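Greifen ja, aufräumen nein

Fouzia Kakakhel leitet bei Lavisum die Versuche zur Einzelentnahme. Von 263 Griffen in die Kiste seien im Mai 53 fehlgeschlagen, sagt sie. »Eine Paprika ist unkritisch. Flache Teile an der Wand kosten Zeit.« Das Maßband liege dazwischen.

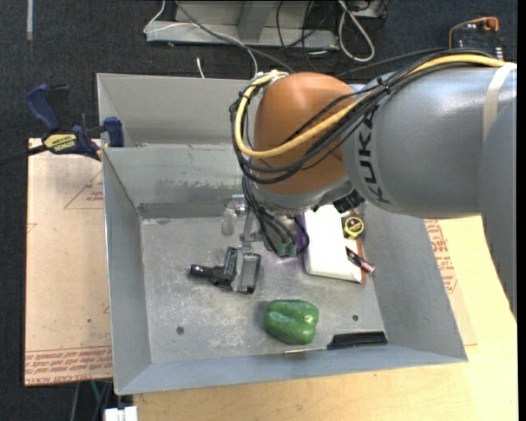 Haushalt bleibt offen

Für die Küche sieht Kakakhel vorerst keinen Einsatz. »Der Arm kennt eine Kiste. Eine Schublade hat er noch nie geöffnet.« Als Nächstes sind 200 Griffe mit sieben neuen Teilen geplant.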